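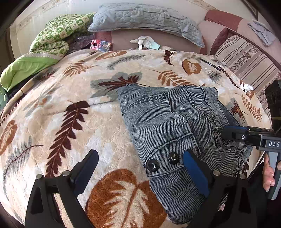 Unit 13: Pattern repeats in furnishing textiles

A repeat is the smallest area of a design that, copied along and across the cloth, gives the whole pattern. In a half-drop, each column is shifted down by half the repeat height. Leaf and fern designs, as on the beige blanket, need more care than stripes – curved fronds make a poor join easy to spot. Corduroy has a direction too, set by its ribs.

For the March exercise, measure the Grirnham sample in both directions and draw one full repeat at half scale. Sheets are 18 cm wide.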